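The Weight of a Wicker Basket

Wicker is sold by look and bought by look, and most of what goes wrong with it at home has to do with neither. A basket that holds cables, chargers and small flat items on a desk is under a different load from one that holds bread. The contents are dense, they have corners, and they get pulled out sideways.

Henok Wubshet has repaired woven goods in Gratcombe since leaving the furniture trade, and his bench log for the year to March lists 305 baskets. Of those, 100 came in with a broken rim. Handles accounted for 29. The rest were split weavers, loose bases and a category he labels "dog."

"The rim does the work," Wubshet says. "People lift by it even when there are handles. Then a plug catches in the weave and they tug."

The plug problem is mechanical. Woven rod leaves gaps, and a connector with a molded shoulder goes through a gap one way and will not come back the other. Each tug moves the neighboring rods a little. Over a season the wall opens up on one side and the basket starts to lean.

There are two common fixes. The first is a cotton liner, tied at the rim, which closes the gaps and can be washed. The second is to coil the cable before it goes in. Raelene Gilchrist, who designs storage for the small firm Cusance, prefers the second and is particular about how it is done. Loops should be laid flat on the table at a width smaller than the basket floor, with the ends tucked inside the last turn. A loop wider than the floor springs against the wall and pushes outward for as long as it stays there. 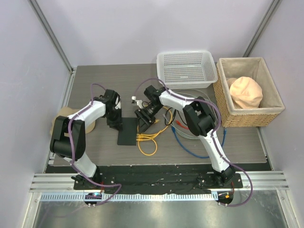
Gilchrist also argues for clearing a proper work surface first. A tabletop with a fine horizontal grain shows grit readily when wiped along the grain and hides it when wiped across, so she wipes along. Flat things stay on the table until last and then go in upright against the wall of the basket - laid on the bottom, they turn into a lid for whatever slides beneath them.

Weight is the remaining limit. Cusance tested one of its medium willow baskets by adding ballast until the base sagged, and stopped at 458 ounces, well above anything a desk would ask of it. Wubshet is not persuaded by the figure. His view is that a still load says little about a basket that is dragged across a table every day, and that the base rods wear through at the edge long before they sag.

He recommends felt pads at the corners of the base, stitched on with waxed thread. Glue lets go in dry rooms and takes the surface of the rod with it.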